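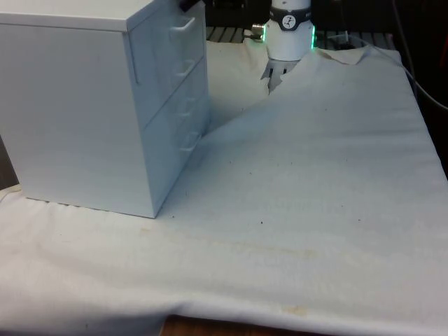

Drawer liners, lavender and moths - what do you all use?

mossycardigan
Evening everyone. I've been sorting out the spare room ready for my sister's visit and have got myself in a complete tangle over what to put in the drawers. My mum always used scented paper, the sort with little violets on it, and she changed it every spring without fail. I bought a roll in Hesley back in May and it smelt lovely for a fortnight, and now it smells of nothing at all (and curls up at the corners, so the drawers catch when I push them in). I'm mostly worried about my woollens. Two jumpers have holes in them already, one of them my good green one, and I could have cried. Do lavender bags do anything, or is that just something our grandmothers liked?

teapotlane
Oh, you poor thing, not the green one! I swear by lavender, I've got bags of it in every drawer in the house and have had for years. The trick is to give them a good squeeze every few weeks to wake up the smell, and to make fresh ones once the flowers have gone grey and dusty. I grow my own along the path and cut it just before the flowers open fully, then hang it in the airing cupboard. I haven't had a moth in a long while.

Bramble85
I'm going to disagree with teapotlane, though very fondly. I had lavender everywhere and cedar balls too, and the moths ate a whole scarf right next to them. It's the grubs that do the damage and I don't think they mind the smell a bit. What worked for me was washing everything before it went away for the summer, then freezing anything I couldn't wash. In a sealed bag, 2 weeks, and let it come back to room temperature before you open it. Hoover the drawers out as well, right into the corners, and the runners if you can get the drawer out.

teapotlane
Well, I do wash mine first, so perhaps it's the washing doing the work and the lavender taking the credit! I shan't give it up though. Opening a drawer that smells of summer in the middle of January is worth having for its own sake.

mossycardigan
Thank you both, that's ever so helpful. Bramble85, does freezing spoil the wool at all? I've got a cardigan my aunt knitted and I'd be frightened of hurting it.

Bramble85
Not in my experience. Just make sure it's bone dry when it goes in, and don't go bending it about while it's frozen stiff.

old_penfold
For the liners, try plain wallpaper lining paper. A roll costs very little and does the whole house. I cut mine a shade smaller than the drawer, 6 mm or so off each side, and that stops the curling you describe. No glue, no drawing pins. If you want it pretty, leftover wallpaper is nice too, but not the paste-the-wall vinyl kind, it sticks to things in warm weather.

teapotlane
I've used old maps! My bottom drawer is most of the Lake District.

mossycardigan
Maps, what a lovely idea - I've a box of them in the loft. I'll do the lining paper in the jumper drawers and a map for the socks. The cardigan is going in the freezer tonight, next to the peas, and I'll have to warn my sister before she goes looking for ice cream.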